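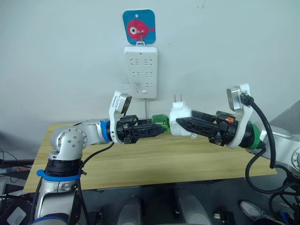

Notes from two weeks of comparing grippers on the two-arm bench. Stock Danmont fingers against the Avus ribbed ones, same arms, same small parts. Long thread, mostly about things that slipped.

Naming first. The arms are the same model, so we go by the collar at the wrist: blue is on the left, green is on the right. All the logs use those names and so will I.

Task: each arm holds one small part, the two grippers meet over the middle of the table, and one hands over or lines up against the other. Parts are a white plug adapter with two flat prongs and a translucent green plastic piece, roundish, a lot like a bottle cap.

I like this pair. The adapter has flat sides and a clear up direction. The green piece has neither. A gripper that handles one well can be useless on the other, and you find that out on the first morning instead of in month three.

Protocol: 200 handoffs per finger set, half of them blue to green and half green to blue. Parts placed by hand before each run, inside a taped outline, rotation not controlled. A run fails if the part hits the table or if the receiving side ends up holding it more than a finger width off center.

Stock Danmont fingers: flat pads, thin rubber face, parallel motion. On the adapter they are excellent. Pads land flat on the body and it stays put. Four failures in the whole set, and three of those were my placement.

Stock fingers on the green piece: bad. Two flat pads on a round edge gives you two lines of contact and a pivot. The part turns under any side load, and the receiving gripper always supplies some side load.

More closing force does not fix the pivot. I raised the force limit in steps until the piece started squeezing out forward. There is a narrow band between turning and popping out and I would not want to run a demo in it.

Avus fingers: black, ribbed, tapered, and they flex. Push on the inside face and the tip curls toward the load. On the green piece the finger wraps part of the rim and the rotation mostly goes away. Seven failures in the set, all during release, none during travel.

The same flex costs you on the adapter. The body can sit in the fingers at a small tilt and stay there, perfectly secure and wrong. For a plain handoff this does not matter. For putting prongs in a socket it matters a great deal.

The tilt repeats if the approach repeats. Coming straight down on the adapter gives a small lean toward the wrist. Coming in from the side gives less. We now pick it from the side whenever the layout allows.

Rib direction: the Avus ribs run across the finger. Grip against sliding out toward the tip is good. Grip against sliding sideways is only fair. If your parts get pushed sideways, test that before buying a full set.

Both arms have had the ribbed fingers on since the first comparison ended. A mixed setup (stock on one side, ribbed on the other) scored a little better on the adapter and a little worse on everything else. It also doubled the number of finger calibration files, and I loaded the wrong one twice.

Cameras. Each wrist carries a small Verkham on a white bracket, mounted on top. The brackets are our own print, third version. The first one put the lens too low and half the view was finger. The second flexed.

Wrist views are what you want for the last bit of the approach, and they are poor for everything before it. When the grippers come nose to nose, each camera has a view full of the other gripper. Expect this. Plan your fixed camera around it.

Exposure: lock it. The wall behind the bench is white and the fingers are black. With auto exposure on, the picture shifts every time a gripper crosses the wall, and the edges of the translucent part vanish for a moment. Locked exposure looks worse to a person and works better for the detector.

The translucent part is still the hard one. Depth readings on it are mostly holes. We gave up on depth there and use the color edge from both wrists. It works when the light is even and gets shaky late in the afternoon.

Frame drops: 3248 dropped frames on the green wrist camera over the first comparison, close to none on blue. Same camera model, same settings. I swapped the cameras and the drops stayed on the green side, which cleared the camera.

It was the cable. The run on that side had a tight bend behind the wrist and the connector was taking load each time the last joint turned. A thicker cable with a longer loop fixed it. I now leave more slack than looks sensible.

Cable advice in general: run the joint to both ends of its range by hand, with power off, and watch the loop. If it goes tight anywhere, it will go tight in the middle of a run. If it hangs low enough to touch the table, it will catch on something there.

Blue arm has a strap around the lower segment. Green does not yet. The strap is a better answer than zip ties for a bench that changes every few days.

Controllers. We tried the Mollah box against the one that came with the arms. Mollah runs the loop at 500 Hz and exposes the force limit per finger command. The original box gives you open, close, and a force setting you have to fix at startup.

Per-command force turned out to matter more than loop rate for this task. A handoff wants a firm hold, then a soft one while both sides have the part, then a release. With one fixed value you choose which of the three to get wrong.

Timing of the release: the giving gripper should not open until the receiving one reports contact and has held still for a short wait. We tried without the wait. The part came away with whichever gripper let go last, which was not always the one we wanted.

The Mollah logging is plain text, one line per event, and both arms share a clock. I had been lining up two logs by hand. I will not miss it.

Against Mollah: the emergency stop recovery is slow and makes you re-home both arms even if only one tripped. The docs for the second gripper channel are one paragraph. The fan is loud enough that people comment on calls.

Weight: wrist camera, bracket and gripper come to 695 grams per arm in our build. Enter this in the payload settings. I ran one evening with the default value and the arm sagged just enough at full reach to look like a calibration error. I then recalibrated, which made it worse once the payload was right.

Both arms reaching for the middle of the table is also where they are most likely to hit each other. We keep a virtual wall down the center line and open it only for the handoff, at reduced speed. The original controller cannot do this. Mollah can, if you write the zone file yourself.

Wear after both comparisons: the stock pads have a visible groove where the adapter edge lands. The Avus ribs look unchanged, though the tips have picked up a slight set and no longer close quite parallel. I will measure it properly in October.

What I would pick today. Boxy parts that need precise insertion: stock Danmont fingers. Mixed parts, round parts, anything you cannot place the same way twice: Avus. For the controller, Mollah, with the reservations above.

What I have not tested: ribbed fingers with a stiff insert to cut the tilt. Avus sells one and ours is on order. Also a shorter finger, which should help the wrist camera see the prongs a bit sooner.

Next round is insertion. Take the adapter, correct the tilt from the wrist view, put it in a power strip hung on the wall. The strip hangs from a single hook, so it will swing when pushed. I expect to add a second fixing at the bottom and will post numbers with and without it.

Bracket files go up once I fix the screw holes on version three. They are slightly undersized and I have been drilling them out by hand.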